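Wait for the Wiggle: Speaker Notes
Flesgate workshop, afternoon session, Thu 19 December
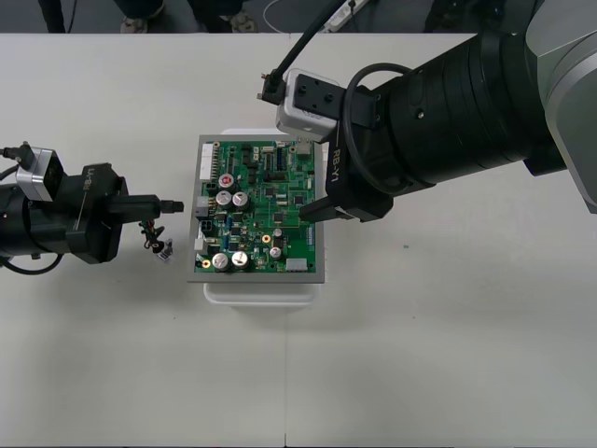
Slide 1: Opening

Leave the slide up while people find seats. Say hello. Say the talk is about plugging in connectors, then pause for anyone who would like to leave.

Two arms, one board, one small harness with red, black and dark green leads. Mention that each arm has its own camera mounted on it, because the whole method leans on what those cameras get to see late in the motion. Don't read out the labels on the arms. People can read.

Slide 2: The problem

A rigid part stays where you put it. A harness has opinions. The leads push back, the plug tilts, and a policy that was doing fine a moment ago drives the plug into the housing at an angle and keeps driving.

Our first policy at Mottram was trained on clean demonstrations only. Every operator was skilled, every insertion was smooth, and the robot learned that insertions are always smooth. It had never seen a bad day. (Wait here. This got a laugh in July. It may not again.)

Slide 3: What we tried

The method is called Wumer. It doesn't stand for anything, and we gave up trying to make it.

Operators were asked to get it slightly wrong on purpose: come in crooked, touch the housing, back off, wiggle, go in. We label the moment of contact and the moment of backing off. The policy is trained on the lot, with extra weight on the stretch between those two labels.

Say clearly that the network is the same one as before. Someone always asks whether we made it bigger. We did not have the budget to make it bigger.

Slide 4: Data

Nine operators, 19 harness types. Some 72 hours of recording, a good part of it spent discovering that skilled people are terrible at being clumsy on request. Their mistakes came out graceful. We ended up asking them to use their other hand.

If short on time, skip the part about labeling. If not short on time, also consider skipping it.

Slide 5: Result

Show the two curves and stop talking for a bit.

Clean-only training: the policy either seats the plug on the first approach or it never does. With the wiggle data, first-approach success hardly moves. The gain is all in the second and third tries, where the old policy had nothing to offer except more force.

Point to the flat part on the left. It is flat. Don't apologize for it.

Slide 6: Where it fails

Tall capacitors next to the target. The finger has to come in steeply, the wrist camera loses the plug, and the policy wiggles with great confidence in the wrong place. Somham lent us boards with a crowded left side and those remain our worst case.

Also long leads. They drape over neighboring parts and the second arm has to hold them clear, which it does, except when it decides to help.

Slide 7: Things people ask

Force sensing: yes, we'd like it. The version shown today uses cameras and joint readings only.

Could you script the wiggle? We did. It works on the harness you scripted it for.

Does it damage boards? The early one did. There is a box of them under my desk.

Slide 8: Next

More harness types, fewer operators, and a camera angle that survives the capacitors. Then the poster, which is by the coffee. Questions until the chair stands up.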